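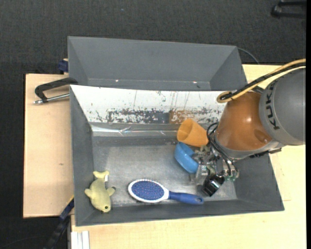 Reading time: 2 minutes

Section 3. Planning and budgeting for a two-bin picking cell

3.1 Scope

This section covers what to cost before ordering a Mollo picking cell. It applies to cells with one arm, one gripper and two bins on a fixed work surface. Conveyor-fed cells are covered in Section 7. Prices are in pounds, exclude VAT and follow the Bralar list of Tuesday, April 1, 2025.

3.2 Before requesting a quotation

1. Measure the floor area. Allow for the full swing of the arm, including the cable loop, which stands out from the wrist in some poses.

2. List the items to be picked. Record the largest, the softest and the most awkward. A mixed bin holding a hairbrush, a plush toy, a bowl and a cup needs a wider gripper stroke than a bin of cartons.

3. Decide whether items may lie on their sides. Open rims facing sideways are harder to grasp than upright ones, and may call for the Kassab long-finger set.

4. Confirm the payload with the gripper and cables fitted. Do not use the bare-arm figure.

5. Choose the bins. Sloping walls help items slide back towards the floor of the bin but reduce the usable area.

Note: Bins are quoted singly. Order two for the cell and at least one spare.

3.3 Cost lines often left out

Gripper mounting kit: 655
Cable dressing, arm to gripper: 93
Bench, wooden top, per cell: 600
Guarding and floor fixings: 1410

The arm, controller and gripper are quoted separately by Cundier. Installation is charged by the day and is not part of the list above.

3.4 Holding the bins

Clamps are acceptable for trials. Fit them where the bins meet the board and keep the threaded rods clear of the arm path. For production use, budget for bolted brackets.

CAUTION: A bin that shifts after calibration will cause missed picks and may damage the gripper. Check every clamp before each run.

3.5 Wear allowance

Repeated contact marks the bin floor and strips coatings from the inner walls. Bare metal also gives reflections that can affect camera-based picking. Include the following in the yearly running budget:

1. Replacement bins, or recoating of the inner walls.
2. Tape or film for the seams.
3. One set of gripper fingers.
4. One set of gripper cables. Thin cables crossing the gripper body should be inspected weekly.

Note: Wear parts ordered in February are delivered after the annual stock count. Allow two extra weeks.

3.6 Placing the order

1. Complete form P2 with the item list from 3.2.
2. Attach a floor plan showing the power and air supply points.
3. State whether the rear bin is for placing, for overflow or for both.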